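Unit 3: Grasp detection on cloth

Notes for the perception block, April 2023

In the last unit the planner assumed a rigid object with a known pose. Cloth has no single pose, so the Wallia pipeline skips pose estimation and scores grasp points directly on each wrist image. It runs in two steps: segment the garment, then rank folds along its surface.

Dark fabric on a printed background is the case to study first.

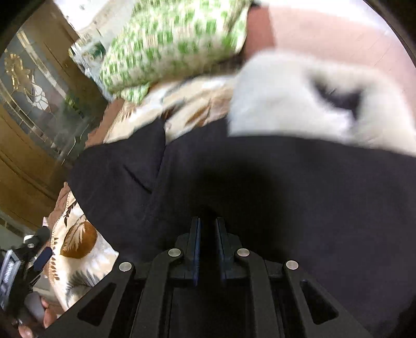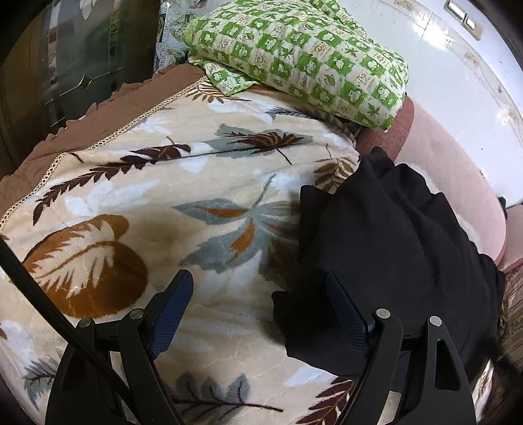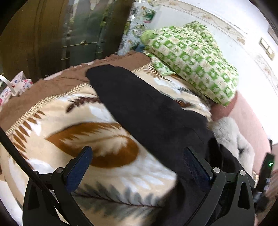
Segmentation trained on color alone tends to do well on black cloth and then fail at the folds, where shading is weak. Strong prints cause the other common error: a leaf outline gets scored as a fabric edge. Mask the fingers before scoring.

The course set has 3476 frames, with 685 held out for testing. Do not tune on the held-out part.

For the lab, load the set in Itero, run the baseline, and save your 53 lowest-scoring frames. Sort them by cause: blur, shadow, print, or finger overlap. Read the Mamani notes on depth before you start.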